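**Re: Rinseless washing in winter – who's doing it and what's your routine?**

**mudseason_marv** wrote:

OK, I am officially a convert. I did my first full rinseless wash in the garage last night and I can't stop going out there to look at the car! Five gallons of water, a capful and a half of Skerkix, no hose, no puddle running under the water heater. I've been a two-bucket guy forever and I figured this stuff was for people in apartments.

So now I want to hear everybody's routine before the salt trucks come out. Sponge or towels? Do you pre-spray? How dirty is too dirty?

---

**tansy_wagon** wrote:

Welcome! Once you go rinseless it's really hard to drag the hose out again.

I use the many-towels method. Soak a stack in the bucket, take one out, wring it lightly, fold it in quarters, and use a fresh side for every panel. When a towel is used up it goes in the dirty pile and never back in the bucket. Pre-spray everything below the door handles and let it sit while you do the roof.

I go all winter like this, right through March, and my paint (black, of course, I never learn) still looks great.

---

**gravelpit_50** wrote:

Gonna be the grump here. I live on a dirt road and there's no way I'm touching my truck with a towel before it's been blasted. Rinseless is great for dust. It's not great for half an inch of frozen road. I've seen what happens to clear coat and I've paid to have it fixed.

Coin wash first, five bucks, then do whatever you like at home.

---

**tansy_wagon** wrote:

> Rinseless is great for dust. It's not great for half an inch of frozen road.

No argument on the frozen road part. I do the coin wash too when it's caked. But ordinary salt film comes off beautifully with a good pre-soak, and I think people get scared off by stories about trucks that look like yours, lol.

---

**mudseason_marv** wrote:

Mine's a commuter, all pavement, so film is mostly what I get. Good to know about the coin wash though.

Next question – drying. I used one big twisted-loop towel and it was soaked by the time I got to the trunk. Do I need two? Something thicker?

---

**orchardlane** wrote:

Two! Always two. One does the heavy lifting and the second chases the streaks. I like a plush one for the second pass, and I mist a little Orkalmont spray wax on the panel first so it glides. It smells like oranges and it makes the mirrors bead like crazy.

Wash your towels apart from everything else, warm water, no fabric softener, tumble on low. I've got some that have been through 80 washes easy and they still feel lovely.

---

**gravelpit_50** wrote:

Watch the edges on those towels. I don't care how plush the middle is, a stiff border will mark soft paint. I cut the tags off and I only buy edgeless now.

---

**orchardlane** wrote:

Depends on the border, I think. The cheap satiny ones, sure. But a soft binding has never given me trouble, and the edgeless ones I bought started fraying by summer. My current favorite is bound in black:

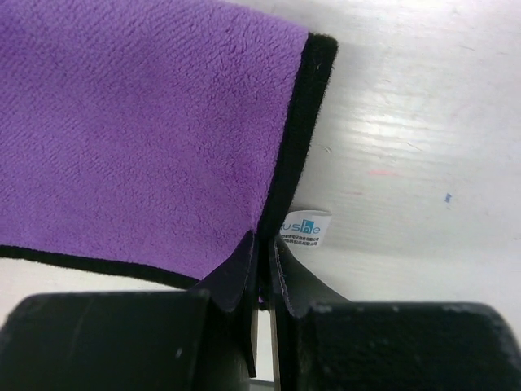 *The purple plush one. Border's fuzzy, not scratchy.*

I still fold it so the binding is tucked inside when I do the hood. Habit more than anything.

---

**gravelpit_50** wrote:

Fair enough, that pile does look nice. I'm sticking with edgeless. Agree to disagree.

---

**mudseason_marv** wrote:

Purple it is, my wife already claimed all the gray ones for the kitchen.

Has anyone tried the Perrin pump sprayer for the pre-soak? My trigger finger was toast after the second door.

---

**tansy_wagon** wrote:

Yes, and I love it! Fill it to the line, pump it up, and you can do the whole car without stopping. The seal gets sticky in the cold, so put a dab of silicone grease on it when you take it out in the fall. Mix your solution with warm water too. Your hands will thank you at 40 degrees.

---

**lowbeam_lou** wrote:

Lurker here. I did it at 40 once and the door seals froze shut overnight. Open everything and wipe the jambs before you go to bed, folks. Skalis rubber conditioner helps, but wiping matters more.

---

**mudseason_marv** wrote:

Oh, good one, I totally skipped the jambs. Heading back out there with a dry towel right now. Will post how the wheels go this weekend, I want to try a separate bucket for those.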